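Gallery: the plate-racking planner

These pages follow the Gullico stack through one job, moving plates from the worktop into a wire rack. Only one picture is up so far. The notes are kept in the order the software runs, and the rest of the gallery will be filled in as we clear the backlog.

Perception
Deravex takes the wrist camera stream and fits an ellipse to each rim it finds. Coloured bands used to split one rim into two or three candidates. Since June it merges ellipses that share a centre before passing them on.

Stacks
Plates lying one on another are the hard case. The lower rim shows as a thin crescent and was often read as part of the upper plate. The fitter now keeps any second arc as its own object and marks it as blocked until the top plate has gone.

Grasp choice
Wiriya scores 200 rim grasps per plate and drops any that would put a finger into the worktop. The top 2 go to the planner. If both fail, the arm backs off and asks for a new view.

Planning
Thin rack wires are easily lost in depth data, so the rack is loaded as a fixed model and lined up once at the start of a run. Collision padding is 20 mm on the way in and is switched off for the last part of the slot.

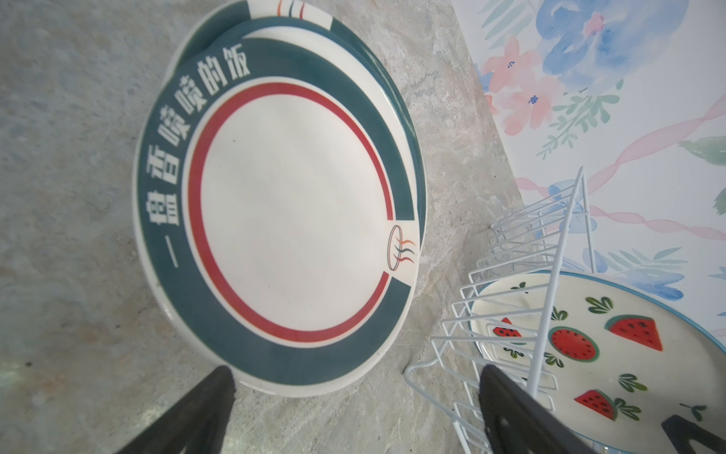 Slots that already hold a plate are taken out of the goal list before planning starts. Printed plates gave us some trouble with this, as the segmenter treated the larger motifs as separate objects sitting in the rack. We retrained it with more patterned crockery and left the threshold alone.

Control
Cendiseo runs the finger force loop and the final approach. It stops on contact, and the planner then decides whether to retry or let go.

Logs
The replay set stands at 1473 runs. Each has the wrist video, joint states and planner output on one clock. The replay tool opens them side by side, though scrubbing backwards is still slow on long runs.

Back to gallery index
Next: cutlery sorting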